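Thread on why the 28 mm cap on your drink bottle got shorter, and what that does to torque readings. Long one. Mostly notes from the past year on line 2 at Besby.

1/ Terms first. "Finish" is the threaded part of the bottle neck. "Closure" is the cap. The finish is molded into the preform before the bottle is blown, so its dimensions are fixed long before the bottle has a shape.

2/ The old carbonated finish is PCO 1810. The newer one is PCO 1881. Same nominal diameter, shorter neck, less thread. The saving is resin, in both the neck and the cap. Multiply by a year of output and purchasing gets interested.

3/ Less thread means less rotation between closed and vented. On a carbonated product the gas has to escape before the thread lets go. That is what the vertical slots in the thread are for. If you see a cap supplier drawing with no vent slots for CSD, send it back.

4/ Two torque numbers matter. Application torque is what the capping head puts in. Removal torque is what the customer has to put in to get it off. They are related but the ratio moves with liner or plug design, slip agent, temperature and time since capping.

5/ Time since capping is the one people skip. Removal torque drops over the first hours as the plastic relaxes. If one shift tests at the capper and the next shift tests after lunch, you do not have a trend, you have two different tests.

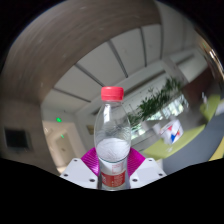 6/ We settled on 25 minutes after capping, bottles stood at room temperature, same bench, same tester. Golnar Fallahi wrote it up as a one-page method and taped it to the bench. Scatter between shifts fell by more than half with no change to the machine.

7/ Tamper bands. The band is joined to the cap by thin bridges and catches under a bead on the finish. On opening, the bridges should break before the seal releases. If the seal lets go first, the band is decorative.

8/ Check this by marking cap and neck with one vertical pen line, then turning slowly. Record the angle at first bridge break and the angle at first gas release. Bijan Kermani wanted a fixture for it. The pen is fine.

9/ Tethered caps complicate things. Part of the band is meant to stay attached to the cap, so "all bridges broken" is no longer the pass condition. Rewrite the inspection sheet before the first delivery. We rewrote ours in April, after it.

10/ Failure we chased longest: cocked caps on head 7 of the capper. Sampled 600 bottles across all heads, 104 rejects, nearly all from that one head. Replaced the chuck. No change. Replaced the clutch. No change.

11/ Ardalan Mahmoudi put an indicator on the starwheel and found the pocket feeding that head was worn, so the neck arrived off center. The head was fine the whole time. Measure the bottle position before you take the head apart.

12/ Clutches: magnetic ones drift less than spring ones in my experience, but they still need checking. Log the setting every time it is touched. The Urlow plant had three people adjusting the same clutch on different days with no log. Ask them how that went.

13/ Slip agent. If a new cap batch comes in with low removal torque and normal application torque, ask the supplier about additive level and storage before you touch the capper. Wanda Brzozowska keeps one sealed bag from every batch for this. Good habit, costs a shelf.

14/ Hot fill and aseptic are separate subjects and I am not covering them here. Different finishes, different closures, different problems.

15/ Spreadsheet template for the angle test goes up Friday. Columns are head number, minutes since capping, bridge angle, vent angle, removal torque. Use whatever torque unit your tester reads in, but put it in the header.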